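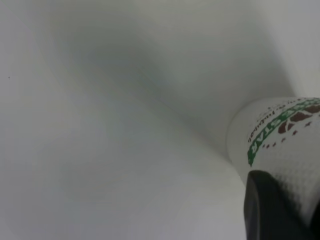
Home Visits Animals Books Contact

Search this site Go

A morning at the Stodcombe wombat house

I went to the open day at Stodcombe in December, mostly to see the wombats. I write animal stories for children and I had never stood near one.

The gates opened at 9:30 and the bus from Vemness got me there early. Entry was 15 dollars, with the keeper talk included. The park has 3 wombats, and on open day you can go through to the night house behind the main enclosure, where the lights are kept low and red.

Two of them were asleep in the straw. The third, Nepia, is the oldest at 22, and she was up and scraping at the back wall. She didn't stop for the talk. The keeper told us that a wombat's pouch faces backward so it doesn't fill with dirt when she digs, and that the droppings are cube-shaped. The children in our group wanted to hear the second part again.

Wombats are bigger than I had written them. They are also faster. Nepia crossed the pen in a couple of seconds when the food bucket came in, and I have a chapter to change now.

The gift shop had the picture book Zisument the Wombat, which I bought for my niece. The cafe closes at 2, so eat first. The path down to the night house is steep and was muddy near the bottom.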